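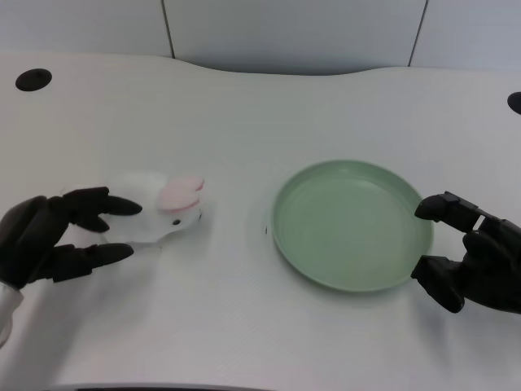
Subject: Re: left hand not letting go (was: thumb current limits)

Hi all,

Long one, sorry, get a coffee first. I finally have something to report on the stuck grip, and thanks to Ott for the nudge, because I'd been looking in completely the wrong place for most of February.

Ott Grīnberga wrote:
> Are you sure it's the release command getting lost? We had something
> that looked the same on our Drandside bench. The hand got the open
> command fine, but the thumb was already sitting on its current limit
> and the controller had quietly latched a fault. Fingers open, thumb
> doesn't, and the log says everything is OK. Check the thumb on its own
> before you tear the network apart. Also, what are you picking up? Soft
> stuff was much worse for us.
>
> Ott

So, yes, soft stuff. The task is the plush rabbit onto the green plate: left hand picks, right hand waits over by the plate and steadies the rim if it needs to. The pinch on the left is upper fingers over the top and thumb stretched along underneath, pressing up from below. I'd picked that grasp months ago because it looked nice and never thought about it again. Well, have a think about where the thumb is when the rabbit is still down on the table! There's not much room under there, and if the wrist comes in a hair low the thumb is pushing on the tabletop as well as on the toy.

I ran 20 picks with the rabbit and logged the thumb separately like you said. 7 of them ended with the thumb latched. Every one of those had the current climbing before the lift even started, and every one of them reported "grasp OK" to the Jakov supervisor, which then happily carried on to the transfer. The threshold for the thumb is set at 552 and the bad runs went up to 589 before it shut itself off. The supervisor never saw that number at all. It only reads the averaged value for the hand, and the fingers are doing so little work on a soft toy that they drag the average right down. Grr.

Now the part I'm less happy about, and the reason I'm posting this to the whole list and didn't just write to Ott. On one of the latched runs I reached in to pull the rabbit out by hand. I'd hit pause in Ots, the screen said paused, the arms were still. I cleared the fault from the keyboard with my other hand (I know, I know) and the thumb finished its old move the second the fault cleared. Pause in Ots holds the arms. It does not hold the hands. The thumb had a target waiting from before the fault and off it went, and it got me across the knuckle. No blood, sore for an evening, and I said some words the people next door probably heard. With a stiffer object in there it would've been a worse day.

What I've changed so far:

Clearing a fault now throws away any stored target and sets the new target to wherever the joint is. This is in my branch, and it's about four lines. Please look at it if you're on the Flisemetti hands, since I think you all have the same behavior and I'd rather not find out by email.

Thumb current gets reported by itself, no averaging. If it's latched, the supervisor stops the transfer and says which joint.

Grasp height for the rabbit is up a little so the thumb clears the table. This is the part I trust least. It works when the toy is lying the way I usually put it, head to the right, but if it's slumped differently I haven't tested enough to say.

And the rule on my bench is now e-stop before anyone's fingers go near the hands, paused or not. It's a pain because homing takes forever afterward, but there it is.

Two questions. Ott, did your latched fault survive a power cycle of the hand alone? Mine seems to come back once and then clear, and I can't tell if that's a real second trip or just a stale flag. And does anybody have a decent way of spotting thumb-on-table contact before closing? I've been thinking of just watching for current on the way down, but white fur on a white table is giving my camera-based height estimate fits and I don't want to lean on it - a dark mat would probably help, come to think of it.

Logs are in the usual folder. The bad runs have "thumb" in the name. Ignore the one called thumb_test_final, it's not final and I had the wrong hand plugged in.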